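Skip to content
Search this site Type a keyword Go

Recording bin-liner tasks with hand-held grippers: good practice

June – Dudow handling team 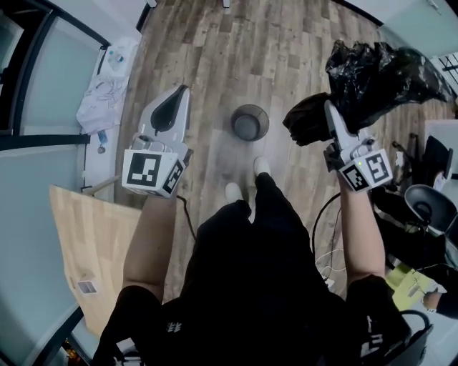
Bin-liner task, both grippers in use, right jaw pressed into the bag.

This page sets out how we record two-handed demonstrations with thin plastic bags. It applies to all Louro task sets and replaces the older Winby notes. Read it before booking a session.

1. Markers

Each gripper housing carries printed fiducial markers on more than one face. Wipe them with a dry cloth before the first take. A marker with a scratch, a fold or a lifted corner must be replaced, not touched up with pen. Keep sleeves clear of the housings. Short sleeves are preferred.

During the take, turn the wrists as the task needs, but avoid holding a housing behind the bag. Black film hides a marker completely, and a gap of over 52 frames means the take is rejected.

2. Cables

Route cables behind or to one side of the operator. They should not cross the line between the feet and the bin. Leave enough slack for a full reach with either arm, then check it by reaching before you record. If a cable pulls tight, stop the take. Do not step over it and carry on.

3. Floor and bin

Stand the bin on the floor ahead of the feet, within reach of both jaws without a step. Loose items may stay in the room – varied backgrounds are wanted – but keep them out of the working area. Chairs are moved back to arm's length or further. Anyone else present stays seated or still until the take ends.

4. Handling the bag

Open and close both jaws fully once at the start. Grip the bag by a fold and close slowly. Film slips if it is pinched at a single layer. If the bag falls, pick it up with the gripper and continue; recovery is useful data. Never use a bare finger to help. Use a new bag after 76 takes, or sooner if it tears.

5. Ending and logging

Lower both grippers and hold still for a moment before stopping the recording. Check that the file has saved, then enter the take number, the bag colour and any drops in the Sisau log. A full set is 200 takes per operator. Set 2752 was returned because drops had not been entered, and had to be logged again from the video.

Faulty grippers go on the repair shelf with a tag stating the fault.

Contact | Copyright Dudow | Back to top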